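Working next to the folding arms: tips from the laundry floor

Put together by Leidy Alvarado, Monday crew, for whoever is new on the tables. Add yours at the bottom.
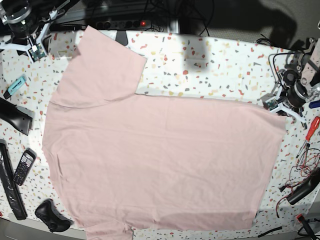 So. Folding used to be all hands, now the arms do the plain tees and we do everything else. Job is different, not really easier. Less shoulder, more looking. A few things I wish I'd had on paper in September when we switched over.

Laying out

Flat first, then square. Smooth from the collar down with the side of your hand, not your fingertips. Fingertips leave little ridges and the grip catches them.

Sleeves out, away from the body. A sleeve tucked under is the number one reason for a refold.

Small wrinkles, leave them. Big fold-overs, fix them. You will go crazy chasing every line and it doesn't matter by the third fold.

Pale shirts on a pale cloth, look twice at the hem. Easy to lay one short.

Static days (dry air, heater on): wipe the cloth with a barely damp rag before you start. Let it dry. Then go.

Your hands

Lay it, step back, THEN press start. Every time. Even if you're behind.

Never reach in to save a shirt. Let it fold wrong. A bad fold costs you ten seconds.

No lanyards, no loose cuffs, hair up. Rings off if you can, they snag jersey anyway.

If an arm stops halfway use the stop button and call the lead. Don't push it back by hand, the old Vesturov press let you do that and people still try.

Keeping the table sane

Cables to the back. Tape them down if they wander, painters tape, it comes off clean.

Tools go home when you're done with them. A screwdriver under a shirt is a snag and a bad afternoon.

Coffee on the window ledge. Not the table. Not "just for a sec".

Wash the tablecloths on their own, warm, no softner. Softener makes them slick and the shirts slide around.

What goes to the arms and what doesn't

Arms: plain tees, pillowcases, dish towels.
Hands: anything with buttons, hoods, baby stuff, all the Jandari hotel robes. Robes are heavy and the belts get everywhere.
Not sure? Hands.

Pace

Best day so far was 2,164 pieces between us and the arms. Old target was 1,000 by hand. Don't race it. The 712 we had to redo one week in the fall was from people racing it.

Swap stations every hour or so. Watching is tiring in a different way, your eyes quit before your back does. If you catch yourself not seeing the shirts anymore, swap early.

Hours, since everyone asks. Nobody on our crew lost shifts. Two people went to mending and stain work, which pays a bit more, and there is more of it now. If you want to learn mending tell me and I'll put you on with the Thursday basket. Bring your own thimble, ours are all bent.

The log

Write down the misfolds. Item, color, what went wrong, time. Pencil is fine. The Ilell tech reads it when she comes and thats how we got the slower setting for thin cotton. Things you only grumble about in the break room don't get fixed.

Stains the arms miss (they miss all of them): check front, collar, underarms while you lay out. Dish soap and cold water on grease, ten minutes, back in the wash. Blood, cold only. Ink, ask me.

End of shift: arms parked, power strip off, cloth shaken out, log on the hook.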